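The Long Wait for the Small Supplier

Large buyers in Daltska pay late, and the firms that make their parts have started doing something about it

The invoice was for 332 machined brackets, delivered in February and accepted the same day. The terms printed at the bottom said 60 days. Tirnberg, the small metal shop that made them, got its money in the middle of summer, after two reminder letters and a phone call to a department that had changed its number.

That kind of delay is ordinary in Daltska, where most of the industrial jobs are in companies with fewer than 20 employees. These firms sell to a handful of large manufacturers. They buy steel, aluminum and tooling up front, pay wages every other Thursday, and then wait. The customer holds the money and the supplier carries the cost.

Banks will lend against unpaid invoices, but the price depends on who owes the money and how long they usually take. A slow payer with a big name can still make a loan expensive. Tirnberg used this kind of credit for three years. The owners say the interest ate most of the profit on their two largest contracts, and that they only noticed when they sat down with their accountant to find out why a full order book was leaving the account empty.

They dropped one of the contracts. It was the biggest customer they had ever had, and for most of a year the shop ran at half its hours. Smaller orders came in to replace it, with worse volume but better terms. The shop now asks new customers for a deposit that covers materials. Some walk away when they hear that. Enough of them stay.

Other companies have taken a different route. Fludar, which started as a bookkeeping service above a bakery, sells software that keeps track of when each buyer pays its bills. Suppliers share their payment records with the names of their own firms removed, and in return they can look up how long a given customer takes. A shop quoting on a job can see that a buyer with 60-day terms tends to pay a month past that, and can raise the price to match.

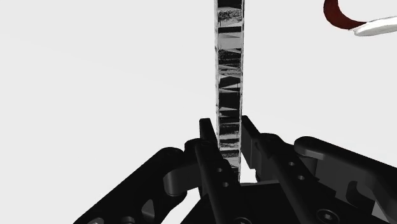

The large manufacturers were not pleased. One asked its suppliers to sign a clause forbidding them to share payment dates with outsiders. Several signed. Fludar lost a number of subscribers that quarter and spent more on lawyers than on programmers, but the clause also got people talking, and firms that had never heard of the service began asking what was in it.

The company is still small. It makes a modest profit on subscriptions and has turned down two offers from lenders who wanted the data to set their own rates. Its founders say that selling would end the arrangement, as suppliers would stop sending records the moment a bank could read them. They may be right, although at some point a bigger offer will come and they will have to decide again.

Kombo is the case that gets mentioned most, mainly for what went wrong. It was set up as a purchasing group for machine shops and molders, with the idea that many small firms buying metal and resin together would get the prices a big one gets. That part worked. Members saved 5 percent on material in the first year. Then the group began paying its members' invoices early, out of a common fund, and collecting from the customers later.

When two of those customers fell behind in the same season, the fund ran dry. Members who had been promised quick payment waited longer than they would have on their own. A few left and have not come back. Kombo closed the early payment program, kept the joint purchasing, and now publishes its balance to members every month. The group's meetings, which used to be over in an hour, run well into the evening.

There is a law on late payment. It allows a supplier to charge interest from the day an invoice is overdue, and it has been on the books for a long time. Very few use it. A shop that bills interest to its main customer risks not being asked to quote next time, and both sides know it. Proposals to have the penalty collected by a public office, so the supplier doesn't have to ask, have come up in the regional assembly more than once and stalled each time.

What has changed is mostly at the level of the quote. Shop owners talk about terms earlier than they did, often before they talk about price. Some offer a discount for payment within 20 days and find that buyers take it — purchasing departments like a discount they can show to someone upstairs. Others have begun splitting large orders into smaller deliveries, each with its own invoice, so that less money is out at any one time.

Tirnberg does both. It has hired back one of the two machinists it let go and has put off buying a new lathe until next year. The customer with the 332 brackets has asked for another quote. The shop sent one, with the deposit on the first line.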